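# Eyelid lift FAQ

I had my upper eyelids done in September, at the Harano clinic in Romville, and I made the mistake of mentioning it at a dinner. The same questions have been coming in ever since. I've put the answers on one page so that I can send a link and finish my soup.

I'm not a doctor. I'm a woman who used to have more eyelid.

– Etelka Bakos

## Did it hurt?

The operation didn't. The numbing shots did, briefly, and I said a word in front of Dr. Karaca that I had been saving for my tax return. After that I felt tugging, and I heard a lot more than I wanted to. Ask if they'll play music. Mine was smooth jazz, so maybe bring your own.

## Were you asleep?

No. Awake, with a small pill beforehand that made me very fond of the ceiling.

## How long until you looked normal?

My bruises went through purple, green and a yellow I can only call municipal. The worst of the swelling was gone in two weeks. My sister Aranka Szénási (she kept her married name, he kept the boat) told me I looked "rested" well before that, but she wanted to borrow the car.

If you have a wedding coming up, ask your own surgeon how much time to leave, then leave more. People will photograph you from the side.

## Can people tell?

Strangers can't. Friends can tell something has happened and they guess wrong. So far I've been credited with a new haircut, a divorce and giving up bread. Keith Lightfoot at work asked if I'd gotten taller.

## Why do it at all? You looked fine.

Thank you. Everybody who says this has their eyelids where they left them.

Mine had come down far enough that I was raising my eyebrows all day just to read a menu. I looked amazed by everything. Waiters found it flattering. My forehead ached by 5 in the afternoon, and eventually I got tired of looking thrilled about parking signs.

## Did insurance pay?

It did not. Some plans will cover it if your lids block enough of your sight, and there's a test with little blinking lights to find out. I did too well on mine, for which I blame twenty years of practice with the eyebrows. Call your insurer before you book anything, and write down the name of whoever you talk to.

## What did it cost?

Less than a kitchen, more than a couch. I'm not putting the number here because my mother reads this.

## Did you get before-and-after photos?

I did, and they're mine. The "before" was taken under a tube light with no warning, and the "after" by a window with my chin up. Keep that in mind when you're looking through any clinic's gallery. Look at whether the light matches, and whether the person in the second picture has discovered mascara.

## Is it true you tried the cream first?

Yes. It was called Ondosent, it came in a jar the size of a walnut, and it promised to "reawaken the lid." The lid slept on. I now use what's left on my elbows, which are magnificent.

## And the tape?

Also yes. Eyelid tape does work until you sweat, laugh, or go outside in weather. I lost one strip into a bowl of chowder at Fung and I've never gone back, though the chowder was excellent.

## Would you have the lower ones done too?

Pao-chu Leung, the nurse who took out my stitches, said to live with the uppers for a while before shopping for anything else. I thought that was sound advice from someone whose employer sells lowers. So no, for now. Ask me again after the holidays.

## What should I buy before the operation?

Button-front shirts, because pulling a sweater over a sore face is a mistake you make once. Frozen peas, two bags, so one can chill while the other works. Wrap them in a cloth. Big sunglasses. Audiobooks, since reading was out for me at first and television was mostly a rumor. 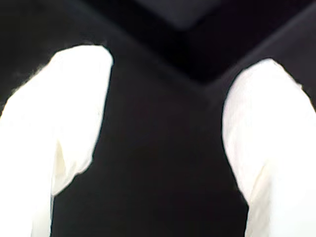
Buy pillowcases as well, and not your good ones. The eye ointment gets on everything and is in no hurry to leave. I went out and bought plain ones in bright white with a touch of cream and no shine, and the greasy spots hardly showed. The dark set I started with gave up every smear. Those are now dust rags, and Aranka has asked me twice if she can have them.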